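Small tables, small rooms

Emiliano Esquivel has been furnishing rented rooms for 20 years, most of them in buildings where the lift is too narrow for a sofa. He runs Biltden with one other person from a ground-floor unit in Skusville, and the work is much the same from month to month: a landlord hands over a key, and Esquivel has to make two rooms feel like somewhere a person could eat breakfast.

We met in August, just after nine in the morning, and he made coffee before he would talk about anything. He sat at a round table and kept the cups to one side of it.

"I start with the table," he said. "People expect you to start with the bed or the sofa. But the table is where you find out if the room works. If you can't pull a chair out and walk behind it, you've got the wrong table."

He prefers round ones. A square table in a small room ends up against a wall, he said, and then one side of it fills up with post. "A round one you leave in the middle. There's no side that belongs to the wall." He likes pale wood with a grain you can see, and he won't buy anything with a high gloss. Scratches show on gloss from across the room, and tenants worry about their deposit.

His first job was in the stockroom at Korar, unpacking chairs. He stayed six years and left when the owner, Eustaquio Ledesma, retired. Ledesma taught him to look at the underside of a piece before the top.

"He would turn everything over. He'd have the customer standing there waiting and he would be on his knees looking at screws. I was embarrassed for him at first. Now I do it in front of people all the time."

I asked what he thought most rented flats got wrong. He said there were too many things in them before anybody moved in – vases, framed words, bowls of wooden balls. He puts out very little. A glass each, a bowl, spoons that feel good in the hand.

"I spend more time on spoons than you would believe," he said. "You use a spoon every day. You use a vase when somebody dies or gets married."

He is fond of brass colours for the small pieces, the bowls and spoons, and keeps them away from taps and door handles. Against pale wood they look warm, he said, and they don't need anything else near them. The same goes for thin gold-coloured legs on a side table, which he thinks make a low room feel less heavy. He had one bad experience with a set from Ochoa, where the finish came off on the cloth the first time it was cleaned. He sent back all 532 pieces and waited most of a winter for the refund.

Before he settles on anything he wants it handled on a table. He looks at how far a spoon has to travel to the bowl, and whether the bowl is deep enough to be any use. "A picture in a catalogue tells you the colour," he said. "It doesn't tell you if the thing tips over."

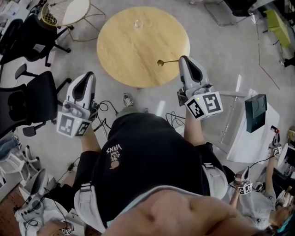 Side tables and what goes on them

Esquivel has mixed feelings about side tables. He buys them light, with wire frames where he can get them, so that a tenant can pick one up with one hand and move it. White tops are easy to wipe but they show coffee rings, and he keeps spare tops in the unit for that reason.

"People say to me, get a dark one," he said. "Then you can't see the dust and you stop cleaning it. I'd prefer you could see it."

His next job is a pair of rooms above a bakery. He has measured the doorway twice and still isn't sure the table will go through.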